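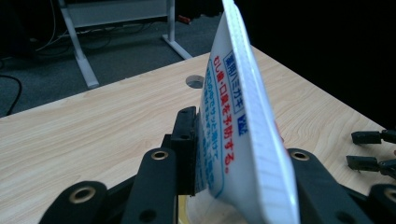 Fig. 8. Medicated toothpaste, package with Japanese text.

Section 2. Adding items with labels in another language

Skatis stores each household item as one record. A record needs a name, a category and a storage place. All other fields are optional.

Before you begin, set the main language under Settings > Language. Changing it later does not rename records already saved.

1. Open the Items list and select New.
2. Type the item name in the main language. The name may be up to 800 characters long, but lists show only the first line.
3. Select Second Name. Enter the wording on the label in its original script. Do not spell it out in Latin letters in this field; the search tool handles the two scripts separately.
4. Choose a category. For items that fit more than one, choose the one you would look under first and add the other as a tag.
5. Enter the expiration date, if the item has one. Leave the field blank if the date is missing or you cannot read it.
6. Select Save. The record number appears at the top right of the screen.

Note: Second names are included in backups made with version 11 or later. Older backups keep the main name only.

Caution: Skatis does not translate labels. Do not use the Second Name field to store dosage or safety information. Keep the original package and its insert.

Setting the storage place

1. Open the record and select Place.
2. Pick a room, then a surface, drawer or shelf. Places can be nested two levels deep.
3. For small items kept inside a cup, box or jar, create the holder as a place of its own and assign the items to it.
4. Select Apply. Moving the holder to another room moves every record assigned to it.

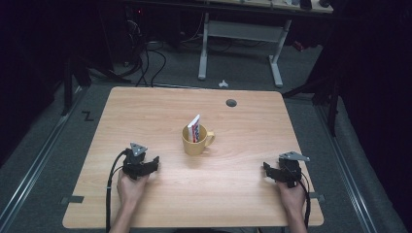

Fatos Ionescu asks whether deleting a holder also deletes what is assigned to it, and adds that the warning message could be read either way. The records are kept. They move to Unplaced and stay there until you assign them again.

To restore a deleted holder, open Places > Removed and select Restore. Records already given a new place are not moved back.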